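Drying Clothes Indoors: Frequently Asked Questions

These answers apply to free-standing rails with folding X-frame legs, including the Foltlow and the older Nemia. Spacing and load advice carries over to most similar rails. 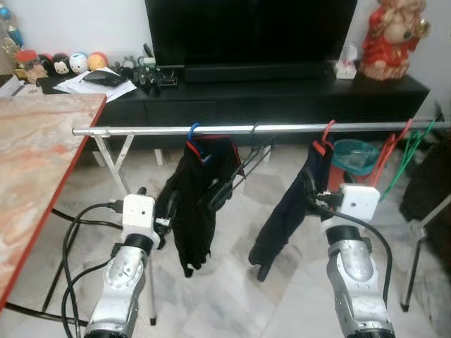
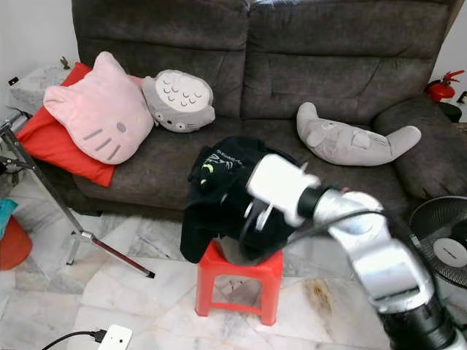
Should shirts go on hangers or straight over the rail?

Hangers. A garment folded over a bar dries slowly along the fold and keeps a crease there. Plastic hangers are preferred for damp items; bare wire can leave rust marks once its coating is worn.

How far apart should hangers be?

Leave 5 cm between light garments and twice that between sweatshirts or lined items. Push unused hangers to one end of the rail.

What is the maximum load?

The Foltlow is rated at 18 kg, evenly distributed. Wet cotton is heavy — weigh one full spin load before assuming it will fit. Hang the heaviest pieces over the legs and the light ones mid-span.

Can I leave damp clothes on a sofa or stool while I sort them?

For a few minutes, yes. Bunched fabric holds water in the folds, and dark dye can transfer to upholstery and cushion covers. A plastic stool is the safer of the two.

Does a fan help?

Yes. Air movement matters more than heat at normal room temperature. Aim the fan along the rail at low speed and keep the base clear of drips.

How close can the rail stand to a TV or cabinet?

Allow 300 mm at minimum. Do not hang wet items above electronics, power strips or loose cables.

How do I stop printed designs from cracking?

Turn the garment inside out, hang it by the shoulders and do not stretch the print while it is damp.

Will the feet mark floor tile?

Not if the rubber caps are fitted. Replacement caps for the Nemia are sold under part number 630.

Related articles
Kosau folding rail: replacing a leg pin
Þorgeirsson wall dryer: fixing heights
Removing rust marks from cotton
Drying plush pillows without clumping
Indoor humidity in August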